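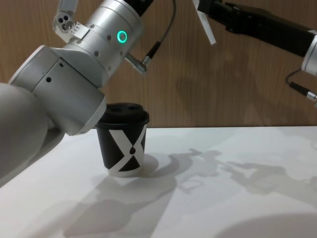 Paper cup

A paper cup is a disposable drinking vessel made from paperboard, lined or coated so that the drink stays on the inside for at least as long as it takes to finish it. It is used for tea, coffee, water, soup and, at office parties, wine that deserved better. Most paper cups are thrown away within the hour, a fate that has done nothing to discourage people from collecting them.

Construction

The ordinary cup has three parts: a side wall, a base and a rolled rim. The side wall is cut flat as a curved fan shape, wrapped round a tapered former and sealed along one edge. The base is a disc with its edge turned down, pressed into the bottom of the wall and folded in. The rim is curled outwards, which stiffens the mouth of the cup and gives the lid something to grip. Drinkers who unroll the rim while waiting for a train discover its purpose shortly afterwards.

The taper lets cups be stacked inside one another. It also lets them stick together, so that anyone wanting one cup is generally offered two.

Lining

Early cups were dipped in wax, which served well for cold water and less well for anything hot, as the wax tended to join the drink. A thin layer of plastic later took its place and is still common. It melts slightly under heat during manufacture and so doubles as the glue for the seam. Coatings made from plants or mixed with water are also sold, with varying claims about what becomes of them in a compost heap.

Hot drinks

A single wall of paperboard is a poor barrier between tea and fingers. Makers have answered with double walls, rippled outer layers and the separate cardboard sleeve, a garment for a cup. Customers have answered by asking for a second cup.

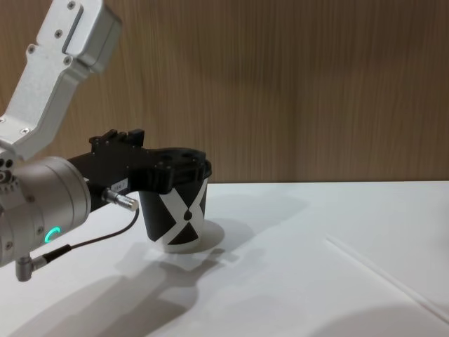 Lids

The lid began as a flat disc to be torn or pierced, and has since become the most argued-over part of the whole business. The domed type leaves room for froth. The flat type leaves room for regret, particularly on stairs. Most lids have a drinking hole and a much smaller vent, without which the liquid comes out in gulps. Sizes are not fully standard between makers, and a lid that fits almost perfectly is considered worse than one that does not fit at all.

Collecting

Interest in used and unused cups is small but firm. The largest catalogue known to collectors is that of Genji Arai, which lists 2,016 designs, 605 of them from railway buffets. Arai sorts by rim diameter first and maker second, a system that rival collectors regard as perverse and have mostly copied.

Among the makers most sought after are Pluvico, whose seaside range was printed upside down for one season, and Flolach, which produced a cup with a folding handle. The handle added a step to the work of serving tea and was dropped in December of the year it appeared. Ueda cups are valued for their thick rims. A meeting is held each year at Drevstead, where the record for a free-standing tower is 714 cups. The tower was on the ground floor; an attempt upstairs ended at 6.

Disposal

Paper cups can be recycled, though the lining has to be parted from the board and many ordinary paper mills are not equipped to do it. Separate collection bins have been set up in some towns and are used for cups, banana skins and umbrellas. Reusable cups are widely promoted as an alternative and are widely left at home.

See also

Beaker
Drinking straw
Saucer
Tea urn

This page was last edited on July 11, 2025.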